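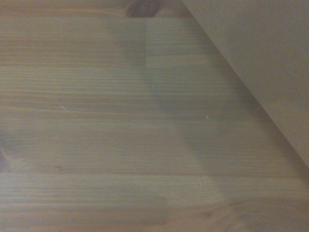
How many demonstrations do I need before it makes sense to train a first policy?

For a single pick-and-place task with one object type, plan on 164 good episodes. That is where our first usable policy came from at Paju, and fewer than that gave us an arm that reached well and grasped badly. Harder tasks need more. Our full Mella set for flattening and stacking box panels stands at 700 episodes and is still growing.

The rest of this page covers how to record those episodes with a wrist camera and a teleoperated arm. It assumes your arm is already calibrated and you can drive it from the leader device.

Before you record

Fix the wrist camera settings first. Turn off auto exposure and auto white balance, then set both by hand with the bench lights on. If you leave them on auto, a plain brown panel coming into view will shift the color of the whole picture, and the model will treat that shift as information.

Look at the wrist view with the arm parked at its start pose, then again at the lowest point of a grasp. Wood grain goes soft when the lens is at the wrong distance. Pick one focus setting that works near the grasp and accept some blur elsewhere.

Check shadows too. A flat panel on a pine surface can throw a dark shadow right along its edge and a second, fainter one farther out. Leave them in. The policy will meet shadows when it runs, and a set recorded under perfectly even light tends to fail in the afternoon.

Write the task sentence before the first episode and keep it the same for the whole batch. Ours reads "pick up the panel and place it on the stack." Margus Kuusk rewrote it halfway through one batch in May and we had to relabel everything by hand.

Recording a batch

1. Start the recorder and confirm that joint positions, gripper state and the wrist stream all have timestamps from the same clock.

2. Move the arm to the start pose. Vary it by a few centimeters between episodes.

3. Place the object. Change its position and angle every time, including positions where only a corner or one edge shows in the wrist view. Operators like to center things, so you will have to push yourself on this.

4. Wait one second, then begin. Move at a steady pace and don't pause to think in the middle. Pauses get learned.

5. If the grasp slips and you can recover smoothly, recover and keep the episode. If you have to back all the way out, stop and mark it as failed.

6. Return to the start pose and save.

We record 44 episodes per batch and then change operators. Longer batches look fine on paper but the motions get lazy near the end.

Reviewing

Play back every episode at double speed on the same day. Reject any with dropped frames or a gripper signal that lags behind the video. Frames where the arm and fingers are out of view are normal for some wrist mounts and are not a reason to reject.

Keep the failed episodes in a separate folder. Deividas Vītola uses ours to train a success detector, and they are hard to produce on purpose later.

Changing the surface

Once the first policy works, move to another table. We went from Paju to the benches at Ullmont and Etby and lost most of our success rate until we had added episodes from both. Knots, scratches and seams in a tabletop are easy landmarks for a network to latch onto. Six surfaces is our current minimum for a set we intend to share. Rotating the robot base on the same table helps a little, but count it as the same surface in your log.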